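Rerivance R7, humanoide para tarefas domésticas
Aluguel mensal, contrato mínimo de 3 meses

O fabricante promete "uma casa que se arruma sozinha". Nós alugamos o R7 desde junho e preferimos prometer menos. Ele é lento, ocupa espaço e pede um técnico nos primeiros dias. Dobrar roupa, por enquanto, fica fora do contrato.

O que vem no aluguel
Robô com duas mãos de vários dedos
11 horas de treinamento no local
Suporte por telefone das 7 às 22 h

Onde vale testar antes de assinar
Quartos pequenos. Meça a passagem entre a cama e os móveis; o folheto fala em "qualquer ambiente", e disso duvidamos.
Objetos com alça. Cestas leves são um bom começo. Peça para ver com as suas, na altura do seu móvel.
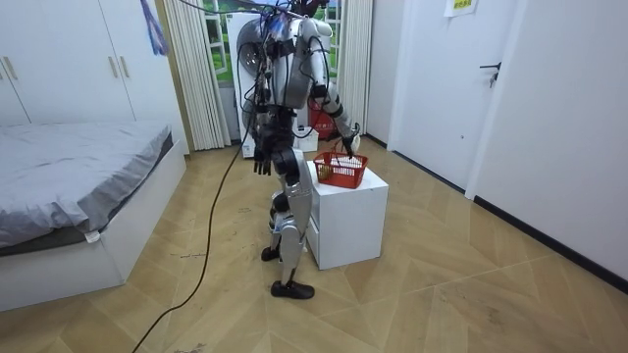

Cabos e piso
Combine o trajeto dos cabos com Fuad Wako, da assistência, antes da entrega. Tapetes soltos devem sair.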